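Pre-Session Inspection Checklist: Sensor Vests and Field Receivers
Wurnley Track Lab, revised January

Complete before each outdoor running session. Mark each line OK, REPAIR or N/A. Comments from the last inspection are printed under the item they refer to and stay there until cleared.

Section 1. Vest and harness

1.1 Shoulder seams intact, no exposed conductor. OK
1.2 Spine sensors seated in their pockets, flaps closed. REPAIR
Comment: Lower pocket flap on the medium vest no longer holds. Sensor shifts when the wearer bends forward, and posture angle reads high. Restitch before use.
1.3 Skin temperature patch clean, adhesive ring replaced. OK
1.4 Chest strap elastic returns to its marked length. OK
Comment: Small vest is close to the limit. Check again next month.

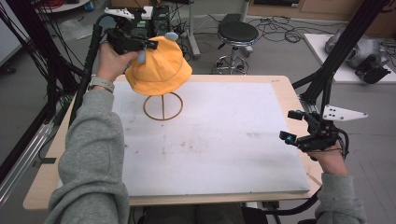

Bucket hat held by the brim over a wooden hat stand.

Section 2. Power and charging

2.1 Battery packs charged, contacts free of corrosion. OK
2.2 Cycle count recorded for each pack. OK
Comment: Pack 3 shows 1,291 cycles. Retire it at the next order. Do not issue it for sessions longer than 2 hours.
2.3 Charging leads free of kinks at the connector. REPAIR
Comment: One Zamudio lead charges only when held at an angle. Tagged and removed from the case.

Section 3. Receiver and data link

3.1 Broker running on the field laptop before any vest is switched on. OK
3.2 Each vest reports to Broker under its own label. OK
Comment: Two vests came up with the same label after the update. Labels were reset by hand. Confirm at the start line, with runners standing still. 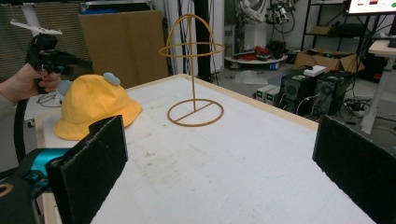 3.3 Clock offset between vest and laptop checked. OK
3.4 Signal held over one full lap. REPAIR
Comment: Dropouts on the back straight, nearly always in lane 6. Receiver mast moved to the infield side. Repeat the lap test before closing this item.

Section 4. Foot pods

4.1 Lirkico pods clipped to the laces, arrow toward the toe. OK
4.2 Left and right pods not swapped. OK
Comment: Swapped pods still record, but ground contact times are assigned to the wrong foot. Check the color dot, then have the runner stamp once with the left foot and watch the trace.
4.3 Spare clips in the kit. N/A 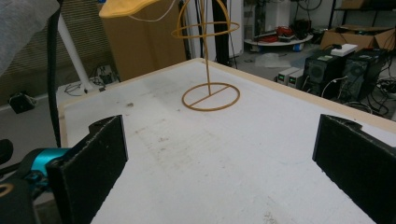
Wire stand on a white tabletop.

Section 5. Athlete check

5.1 Vest size matches the sheet. OK
5.2 No pressure marks or rubbing after warm-up. OK
5.3 Athlete told how to release the harness. OK
Comment: Release buckle is on the left side on the new vests.

Any REPAIR in Section 1 or 2 keeps that unit out of the session. A REPAIR in Section 3 may be run with a note on the data sheet.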